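ok quick one before I have to go move the laundry. I have been meaning to write up the tote bag thing for weeks and my drafts folder is a mess so you're getting it all in one go.

So. Tarow sent out the email in May, the one with the pleated bag in the rust color, and I did not buy it. Very proud. Held out all summer. Then the straps came back in stock as a separate item (who buys straps separately? me. I buy straps separately) and once you own the strap you kind of need the bag. That is how they get you.

It's the Adora shape, if you know it. Long and low, sits under the arm, big soft pleats down the front. Mine is the matte one and not the shiny one. The shiny one photographs better but I saw it on the train on a girl in a very good gray coat and the pleats had gone flat at the bottom corners. Hers might have been old. Still.

Price was 205 which, I know. But I sold the green boots and the two blazers that never fit right in the shoulder, so in my head it was nearly free. Don't check the math.

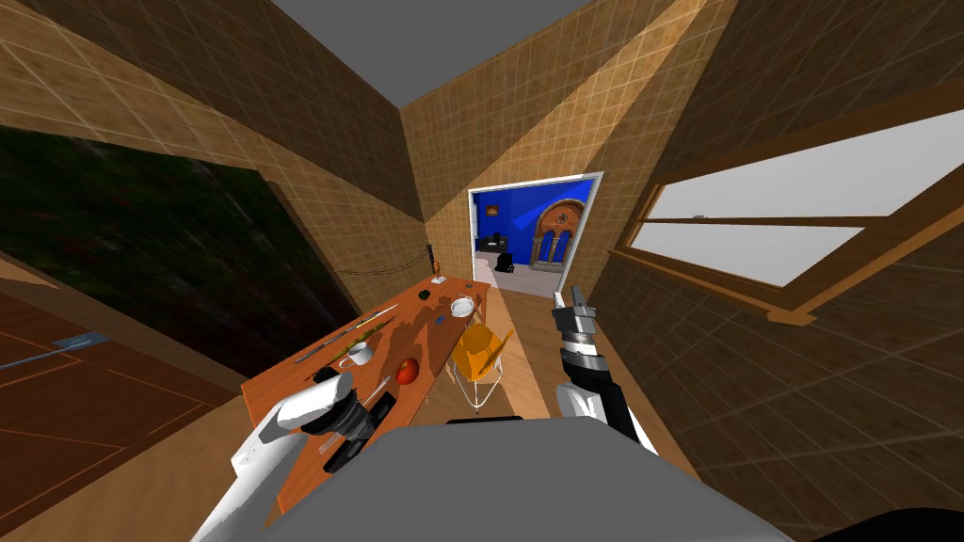 Color first, because I got three messages asking. The site calls it rust. It isn't rust. On my phone it looked brown, in the mirror at home it looks red, and outside at noon it's orange, properly orange, the same as that long wooden table, and I was not ready for how much orange I'd be carrying around. It grew on me. With navy it's great. With black it's a bit Halloween so be careful there. With camel, surprisingly yes, if the camel is on the yellow side and not the pink side.

What fits: phone, keys, the small wallet, a paperback if you're mean to it, lip stuff, sunglasses with no case. What does not fit: the big wallet, a water bottle, any kind of umbrella. I tried with the umbrella. Handle sticks out the end like a baguette.

The strap. Okay. The one that comes with it is too short for me over a coat, over a shirt it's fine. The one I bought on its own is longer and a tiny bit wider and has the knot detail, and I wear that one pretty much every day now. The hardware on the two doesn't match, one is warmer than the other, and it bugged me for a week and then it stopped bugging me.

Arif Yusof did a comparision on his page a while back between this one and the Guerreiro half moon, and he came down on the Guerreiro side, mostly for the lining. I get it. The Guerreiro has that striped cotton inside and a real zip pocket. Tarow gives you a slip pocket that's too shallow for a transit card, mine has fallen out twice, once into a taxi footwell. But I tried on the half moon in the store and it sits too high on me, right up in the armpit, and I have to lift my elbow to get at anything. So no. Different arms, different bag.

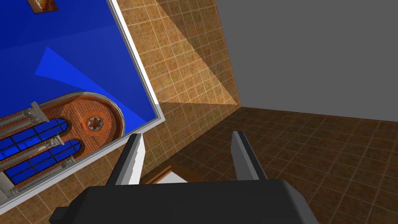 Also, and he doesn't mention this, the Guerreiro was 788 when I looked. Seven hundred and eighty eight. For that I want it to do my taxes. There was a smaller one in suede next to it and I didn't turn the tag over, I just petted it and left.

Care stuff. I used the Verkelus cream, the clear one, tiny bit on an old T-shirt, tested it on the underside first. It went darker for an hour and then came back. Haven't been brave enough to do the pleats yet. If anyone has done the pleats please tell me, do you open each one up or just go over the top? I keep thinking I'll get cream stuck in the folds and it'll go white.

Stuffing it at night with a scarf helps. I forgot for a few days and the front sagged in the middle, then I put the scarf back in and by the weekend it looked normal again.

Outfits so far: navy sweater, wide jeans, loafers (best one). Gray knit dress and the tall boots, good but the strap kept sliding on the knit so I was hitching it up all through dinner. White shirt and black pants, see Halloween. I want to try it with the long denim skirt but the skirt is at the tailor's getting the hem taken up and I keep missing thier hours.

Would I buy it again at full price. Yeah probably. Would I buy the extra strap again, yes definately, and I'd get it in the dark brown too if they ever bring that back. I have the alert set.

Next post is the tights one, I promise, I have four pairs in the wash right now and one already has a hole at the toe so that tells you which way it's going. Laundry. Bye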